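Search articles Search Subscribe Menu

What the Second Gripper Costs

Daiane Caldeira keeps her equipment budget on one sheet, and the line she argues over most is the cheapest one on it. It says "hand tools, capture" and it covers the grippers her team carries from home to home to record how people tidy up.

Caldeira plans purchases for Plumine, a small company that wants to sell a tidying robot to families with young children. The robot arm is leased. The computers were bought used. What the company needs now is recordings of ordinary work, and for that it needs grippers people can hold, with a camera on each, plus spares.

"We budgeted for the tools and forgot the rooms," she says. "Then we forgot the hours."

The first plan called for 13 units. Marcelino Bittencourt, who runs the field crew, asked for fewer grippers and more money for pads, screws and storage cards. He got most of what he wanted. The company now owns two working sets, with the rest of the order on hold until July.

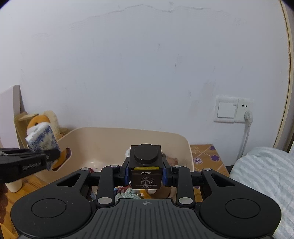

Bittencourt's case rests on wear. The pads go first, then the pivots loosen, and a loose pivot makes the fingers close a little off center. A person holding the tool will correct for that without thinking. The recording still has to be thrown out, and the crew has still been paid for the day. He wants pads treated the way an office treats printer paper, ordered before anyone asks.

The work is soft goods, mostly. Toys, cloths, packets of tissues, whatever ends up on the floor of a child's room. Welington Honorato handles the lists of objects and says those cost more than outsiders expect. Each home gets its own mix, and things wear out or get lost and have to be replaced with something close in size and weight. Last season he filed 433 receipts, many of them for less than the price of lunch.

He tried buying in bulk from a toy wholesaler in Drarlow. The price was good, but every plush animal in the shipment was the same height and had the same stuffing, and the crew had recorded all it could use from them by Friday. Since then he has gone back to secondhand stores.

The other large item is space. Plumine first rented a staged apartment by the month and found it too clean to be much use. It now pays households by the session, with a fee for setup and a deposit against damage. The deposit has been claimed twice, both times for scratched tables.
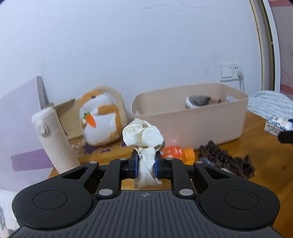 Cloth is where the budget tends to slip. A bottle can be picked up and put down in a few seconds, and a new hand learns it in a morning. A rag has no fixed shape, so the crew records it many more times, and Bittencourt schedules double the hours for any session with laundry or cleaning cloths in it. Caldeira now prices those sessions separately.

Fung-ping Wu, who advises small firms on equipment at Favberg, thinks that is the right way to do it. She tells clients to work out what one usable hour of recording costs and to judge every purchase against that number. A better gripper may be worth it. So may a second charger, or a van with shelves.

"People come to me with a catalog," Wu says. "I ask them for their time sheets."

Plumine's next decision is whether to buy the remaining units or repair what it has. Barajas, the shop that does its machining, has quoted for a batch of replacement linkages, and the quote is good through the end of July. Caldeira has asked for the same price on a half batch. Bittencourt would take the full one and put the extra parts in a drawer.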